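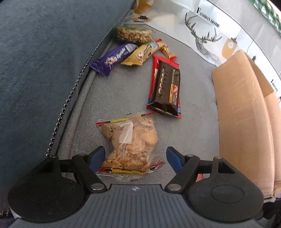
What's the best way to keep packaged cookies from going soft once the bag is open?

Squeeze the air out, fold the top over twice, clip it, and put the whole bag in a tin with a tight lid.

Filed under: Snacks & Pantry > Storage
Last updated in April

plivine_pantry
I do love a tin, but for crisp cookies I skip the folding and tip them straight into a glass jar. My grandmother kept hers on the counter in Foston and they snapped beautifully every time!

sunja_jin
I have to disagree a little, plivine. Different flavors in one jar all end up tasting like whichever is strongest (ginger, in my house, always ginger). I leave each kind in its own bag, and then the bags go in the tin together.

DHauser
Sun-ja, same here, and I write the date I opened it on the bag with a marker. If a few do go soft, 300 degrees in the oven for a few minutes and a good long cool on the rack brings them back nicely.

plivine_pantry
Hmm, 300 browned mine at the edges. I'd go 200 and be patient with them.

DHauser
200 it is for the thin ones, then! I'll try it with my next batch of shortbread and let you all know.

55 comments | 1218 shares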